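The Bread Question

I took the job at Nadodis for the health insurance, and I'm telling you that up front so you don't think I'm one of those people who gets misty over machines. My title was Chore Evaluator. My mother told everybody at church I was a scientist. What I did was sit in a swivel chair with a mug of tea and decide whether a robot had put the groceries away, yes or no, in a kitchen that only existed inside a computer (it had nicer countertops than mine, which I tried not to take personally).

The robot was called Bite. I don't know who picked that. The chore that August was Chore 808, and it went like this: food on the counter, cabinet open, put the food in the cabinet. My nephew could do it at three, though he'd have licked the hot dog. 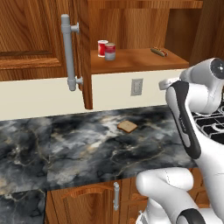
Droltby, August

Dear Mihret,

You asked how the new job is going, and whether they've got a robot yet that can come and do your kitchen. No! Sorry! Keep your sponge.

I've been on the same slice of bread for days. It lies there on the marble, and over it there's a cabinet with the door swung open and two cans and a hot dog on the shelf. Who keeps a hot dog in with the cans? I asked my boss and she said the hot dog was "a valid food item," and wrote something down, so now I'm careful what I ask.

Here's what I've learned. Cans are easy, or easy enough. Cans stand there and wait for you. Bread is thin and it lies flat, and you and I would slide a fingernail under it without thinking, and Bite hasn't got fingernails. I sat at my own table last night picking up toast with two wooden spoons to see how it felt. I got it on the ninth try and then it went butter side down on the cat.

They've run this chore 2,256 times, and my boss would like 2,624 before anybody uses the word "ready." I said what if we just left the bread out for lunch. Nothing. Not even a smile.

Write back and tell me something about the outdoors.

Love from the swivel chair

Mihret Fikre did write back, two pages, mostly about her tomatoes, and at the very bottom she'd put: But do you WANT it to get the bread?

I carried that around with me for a while. I had always figured I didn't care. Then one evening, well past six, everybody else had gone down to Flaletti for noodles and I was alone with run number 105 of the day, and I noticed I was leaning. You know how people lean in a bowling alley, when the ball is drifting and they think their hip can fix it? I was doing that at a screen, with my tea going cold.
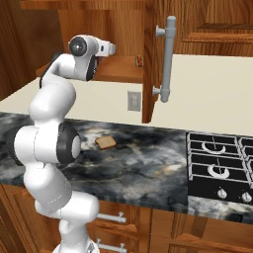 "Come on," I said, out loud, in an empty office. "Down and a little to the right. It's only bread."

I'm not going to tell you it was beautiful. It took forever. The bread came up, slipped, came up again with one corner drooping, and wobbled its way over to that shelf like my grandfather carrying soup. Then it was in, half on top of the hot dog, and I had to click yes or no.

I thought about the rules, and whether "on the hot dog" counts as "in the cabinet." I thought about Mihret's kitchen, and about that pan she's been soaking since spring.

I clicked yes. Then I went down to Flaletti and told them all about it, and my boss put down her fork and asked which corner drooped.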